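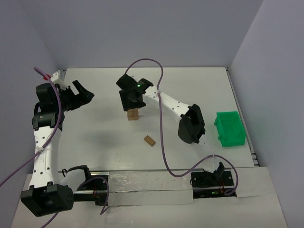
타비온 두셋은 도깨비 같은 정령들이 도와줬다면 하룻밤에 신전 천 채를 못 지을 것도 없지 않느냐고 했어요. 정령은 힘이 세고 잠도 안 자니까요. 좋은 질문이에요. 그런데 저는 이런 이야기를 들으면 먼저 팔짱부터 끼는 사람이랍니다. 정령이 있었는지 없었는지는 잠깐 미뤄 두고, 이야기와 돌을 나란히 놓고 하나씩 따져 볼게요.

하룻밤에 신전 천 채? 로로 종그랑 이야기 따져 보기

먼저 이야기부터

인도네시아 자와섬 한가운데에 프람바난이라는 커다란 돌 신전이 있어요. 그 동네에서 아주 오래 전해 내려온 이야기는 이렇습니다.

옛날에 보코라는 무서운 왕이 살았어요. 거인이었다고도 하고 사람을 잡아먹었다고도 해요. 이웃 나라의 왕자 반둥 본도워소가 전쟁에서 보코 왕을 이겼습니다. 그러고는 왕의 딸 로로 종그랑 공주를 보고 한눈에 반해서 결혼하자고 했지요. 아버지를 죽인 사람이 결혼하자고 하다니, 공주 마음이 어땠을까요?

공주는 딱 잘라 거절하는 대신 조건을 내걸었어요. 깊은 우물을 하나 파고, 하룻밤 사이에 신전 천 채를 지어 달라는 거였어요. 왕자는 우물을 뚝딱 파더니 땅속의 정령들을 불러내 신전을 짓기 시작했습니다. 밤이 깊어 신전이 거의 다 되어 가자 공주는 깜짝 놀랐어요. 그래서 마을 여자들을 깨워 절구에 쌀을 찧게 하고, 동쪽에 불을 피우게 했어요. 하늘이 붉어지고 절구 소리가 나니까 수탉들이 아침인 줄 알고 울어 댔지요. 정령들은 해가 뜨는 줄 알고 땅속으로 도망쳐 버렸습니다. 그때까지 지은 신전은 999채였어요.

속은 것을 안 왕자는 화가 나서 공주에게 저주를 걸었고, 공주는 돌로 변해 마지막 하나를 채웠다고 해요.

신전이 아니라 석상 천 개였다고 말하는 사람도 있어요. 옛이야기는 사람 입에서 입으로 건너다니기 때문에 이렇게 여러 모양이 됩니다. 벌써 조금 수상하지요?

계산을 해 볼까요

밤이 열두 시간이라고 해 봐요. 열두 시간은 720분이고, 초로 바꾸면 43,200초예요. 이걸 천으로 나누면 43.2초가 나옵니다. 신전 한 채를 짓는 데 43초 남짓이라는 말이에요. 이를 닦는 것보다 빨라요.

정령이 여럿이라 동시에 지었을 수도 있다고요? 그럴 수 있다고 쳐요. 그러면 물어볼 것이 늘어납니다. 돌은 어디서 가져왔을까요? 누가 다듬었을까요? 프람바난의 신전은 대부분 안산암이라는 돌로 되어 있어요. 화산에서 나온 단단한 돌이에요. 벽에는 사람과 새와 짐승이 빼곡하게 새겨져 있고, 라마야나라는 긴 이야기가 그림처럼 이어져 있어요. 이런 조각은 사람이 끌과 망치로 조금씩 쪼아서 만들 수 있어요. 정령이 필요하다는 증거는 없습니다.

진짜로 천 채일까요

이번에는 신전 수를 볼게요. 프람바난은 처음에 신전이 모두 240채였다고 알려져 있어요. 한가운데에 크고 작은 신전이 16채 있고, 그 바깥을 작은 신전 224채가 네 줄로 둘러싸고 있었어요. 작은 신전은 대부분 무너져서 지금은 돌무더기로 남은 것이 많아요.

240은 1,000의 4분의 1도 안 되지요.

조금 북쪽에 세우 신전이라는 곳이 또 있어요. '세우'는 자와말로 천이라는 뜻이에요. 이번엔 맞을까요? 아니에요. 그곳의 신전은 249채랍니다. 둘을 더해도 489채라서 절반이 안 돼요.

그러면 왜 천이라고 했을까요? 우리도 아주 많다는 뜻으로 비슷한 말을 쓰잖아요. 엄마가 "내가 백 번은 말했지!" 하실 때 진짜 백 번을 세어 보고 하신 말씀은 아닐 거예요. 옛날 사람들도 돌탑이 끝없이 늘어선 것을 보고 천이라고 불렀을 가능성이 커요. 다만 이건 제 짐작이고, 이름을 처음 붙인 사람에게 물어볼 수는 없어요.

그럼 누가 지었을까요

돌에 글자를 새겨 놓은 것을 비문이라고 해요. 856년에 만들어진 비문 하나에 시바 신을 모시는 커다란 신전 이야기가 나오는데, 학자들은 그것이 프람바난일 거라고 봅니다. 그러니까 9세기, 지금부터 천 년도 더 전에 마타람이라는 왕국 사람들이 지은 거예요. 비문에 공주나 저주 이야기는 없어요.

세우 신전은 그보다 앞선 8세기에 짓기 시작했어요. 게다가 프람바난은 힌두교 신전이고 세우는 불교 사원이에요. 지은 때도 다르고 모시는 분도 다른데, 둘 다 같은 왕자가 같은 밤에 지었다고 하면 앞뒤가 안 맞지요.

돌이 된 공주는요?

프람바난에서 가장 큰 시바 신전은 높이가 47미터예요. 북쪽 방에 들어가면 여자 모습의 석상이 서 있는데, 마을 사람들은 이 석상을 로로 종그랑이라고 불러 왔어요.

그런데 석상을 잘 뜯어보면 이상한 점이 있어요. 팔이 여덟 개예요. 그리고 물소를 밟고 있어요. 옛이야기 어디에도 공주의 팔이 여덟 개였다는 말은 없고, 물소도 안 나와요. 이 석상은 힌두교의 여신 두르가예요. 두르가가 물소로 변한 악마를 물리치는 장면은 인도에도 많고 자와의 다른 신전에도 있어요. 여러 곳에 같은 모습의 석상이 있다면, 공주도 여러 명이 돌이 됐다는 말일까요?

이야기가 생긴 순서를 거꾸로 생각해 보세요

어른들도 자주 헷갈리는 대목이에요. 우리는 이야기를 먼저 듣고 신전을 보니까, 이야기대로 신전이 생긴 것처럼 느껴요. 순서는 반대였을 수 있어요.

10세기에 왕궁이 자와섬 동쪽으로 옮겨 갔어요. 왜 옮겼는지는 학자들도 의견이 갈려요. 화산 때문이라는 말도 있고 싸움 때문이라는 말도 있는데, 저는 아직 어느 쪽도 시원하게 믿지 못하겠어요. 아무튼 돌봐 주는 사람이 줄어든 신전은 풀에 덮이고 지진에 무너졌어요. 오랜 세월이 흘러 근처에 사는 사람들이 돌무더기와 팔이 많은 여인상을 보았겠지요. 누가 지었는지 아는 사람은 없고요. 아이들이 "저게 뭐예요?" 하고 물으면 할머니가 무슨 대답이든 해 주어야 했을 거예요.

물론 이것도 추측입니다. 제가 그 할머니를 만나 본 것은 아니니까요. 왕 이름만은 진짜 역사와 이어져 있을지도 모른다고 말하는 사람들이 있어요. 가까운 언덕에 라투 보코라는 유적이 있기는 해요. 하지만 언덕 이름이 보코라고 해서 거인 왕이 살았다는 증거가 되지는 않아요. 우리나라에도 용바위가 많지만 용 뼈가 나온 적은 없잖아요.

그러면 옛이야기는 거짓말인가요

루신다 던리비라는 친구는 이렇게 적어 보냈어요. "다 가짜면 왜 읽어요?"

저는 가짜라는 말은 좀 아껴 쓰고 싶어요. 거짓말은 남을 속이려고 하는 말이고, 옛이야기는 그런 마음으로 지은 것이 아닐 테니까요. 이 이야기 속에는 진짜 생활도 들어 있어요. 새벽에 여자들이 절구로 쌀을 찧던 일, 닭 울음으로 아침을 알던 일 말이에요. 신전을 누가 지었는지 알고 싶을 때는 비문과 돌을 보고, 옛 마을의 아침이 궁금할 때는 이야기를 읽으면 돼요.

하나 더, 저는 공주가 벌을 받는 끝부분이 늘 마음에 안 들어요. 먼저 무리하게 결혼하자고 조른 사람은 왕자인데 말이에요. 여러분은 어떻게 생각하나요?

직접 해 보기

우리 동네 바위나 고개, 연못에 얽힌 전설을 하나 찾아보세요. 그리고 공책에 이런 것을 적어 보세요.

이 이야기를 누가 처음 적었나요? 일이 일어났다는 때와 글로 적힌 때 사이가 얼마나 먼가요?
숫자가 나오면 계산해 보세요. 말이 되나요?
지금 가서 확인할 수 있는 것은 무엇이고, 확인할 수 없는 것은 무엇인가요?
다른 마을에도 비슷한 이야기가 있나요?

제가 쓴 이 글도 똑같이 따져 보세요. 240채라는 숫자는 도서관에 있는 책에서 찾아볼 수 있어요. 틀린 곳이 있으면 알려 주세요.

낱말 풀이

안산암: 용암이 식어서 굳은 돌. 회색을 띠는 것이 많아요.
비문: 돌이나 쇠붙이에 새긴 글.
라마야나: 라마 왕자의 모험을 담은 인도의 긴 이야기.
두르가: 힌두교의 여신. 팔이 여럿인 모습으로 나타낼 때가 많아요.

글: 그웬돌린 소렌슨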